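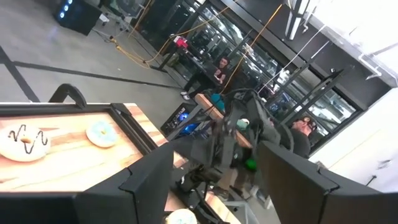
Donuts on the refreshment tray.

Notora Cultural Association
Minutes of the regular meeting, 14/08/2020
Held in the downstairs room at Kiden Hall

The meeting opened at 7 p.m. Apologies were received from two members. The minutes of the previous meeting were read and approved with one correction: the language class fee is per family, not per child.

1. Matters arising
The hall has returned the deposit from the February dinner. The broken folding table has been replaced and the bill paid. The association's name is still spelled wrong on the sign by the parking lot. The secretary will write to the hall again.

2. Membership
There are 85 paid members. Five new families have joined and will be sent the welcome letter and the rules. Members who have not renewed will get one reminder by mail. It was asked whether students living away from home should pay the full rate. Left for the annual meeting.

3. Harvest evening
Discussion of whether to hold the evening indoors or in the yard at Ista Park. The park needs a permit and the city office is slow to answer. Agreed to apply now and keep the hall booking until the permit comes through. Families will bring their own plates and cups. The dance group asked for a longer slot on the program and this was agreed. The music will end at 9:30 p.m. as the neighbors have asked.

4. Language classes
Classes will restart with two groups, beginners and readers. The reading books are out of print. Copies will be requested from the Fahmy Center, which ran the same course. Parents are asked to collect children from the side door.

5. Newsletter
The next issue will carry the class times, the harvest evening notice and the recipe held over from last time. Items should reach the editor by the end of the month. Members who prefer a paper copy should tell the secretary.

6. Other business
A member asked for the kitchen key to be kept in the office drawer again. Agreed. The coat rack in the hallway is loose and will be reported to the hall.

The meeting closed at 8:40 p.m. The date of the next meeting will be sent to members with the newsletter.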